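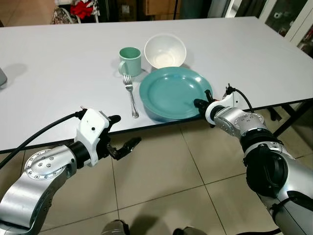
R. Thaxby, research associate, Home Meals Study, Allthorpe

8 min read

4. Where people eat, and off what

4.1 What was asked

The first two rounds of the diary asked what was eaten and when. Not where, and not what it was served on. Gap came up quickly once the slips were read: the same tin of soup turns up as "lunch" in one home and "a bite" in the next, and the food doesn't explain the difference. So the February round added two lines to the slip, one for the place (table, lap, worktop, bed, other) and one for the tableware used. Free text for the second line. A tick list was tried at Keltgate first and dropped, people ticked everything they owned.

60 households took part, all single-person. 1000 slips went out and 900 came back in a state we could read. Slips were coded with the Nông sheet, version as in section 3, with one change: "bowl" and "dish" were kept apart, as people at Keltgate clearly meant different things by them. In Allthorpe less so. We kept them apart there too.

4.2 Laid and unlaid meals

A meal was coded as "laid" if at least one piece of tableware was put out before the food was ready. Anything carried from worktop to seat with the food already in it is "unlaid". This is a low bar and meant to be. Under older definitions (cloth, full cutlery, glass) almost none of our meals would count and there would be nothing to compare. A small setting of the sort in Figure 3, with mug, bowl, plate and a single fork, passes easily.

Figure 3. A small setting on a white table: pale green mug, white bowl, teal-green plate, fork.

Laid meals were mostly evening meals. Breakfast hardly ever. They lasted longer by the respondents' own clock times, though clock times are poor in this kind of diary and plenty were clearly filled in later, same pen, same slant, a whole week in one go. We don't lean on them.

More useful is the free text. People who laid a place tended to name the meal (tea, dinner, supper) and people who didn't tended to name the food instead. "Toast." "Rest of the rice." Wording held across both areas and did not seem to follow age. It did follow the kitchen: homes with a table that stays clear reported laid meals far more often, homes where the table also holds post, sewing or a computer reported fewer, even when the respondent said they would like to sit up properly.

4.3 One-dish meals

The awkward group. Bowl only, spoon or fork, eaten wherever. Coders disagreed most here and the disagreements are listed in the appendix. 18 slips could not be settled and were left out of the comparison. Several respondents wrote that a bowl was "less washing up", two of them then described getting out a tray, napkin and side plate to go under it. Coded as laid. May be arguable.

Portion weights were taken with Grikoron kitchen scales lent to each home. Scales were used well for the first few days and then patchily, so weights are given for that opening stretch only. No attempt was made to fill the gaps.

4.4 Limits

Self report thoughout. Single-person homes only, two areas, one winter month. The slip asks about tableware and by asking probably made some people reach for more of it; one respondent said as much in the margin. A later round without the line would help to seperate the two. Seasonal food is not dealt with here, see section 5 for salads and cold plates.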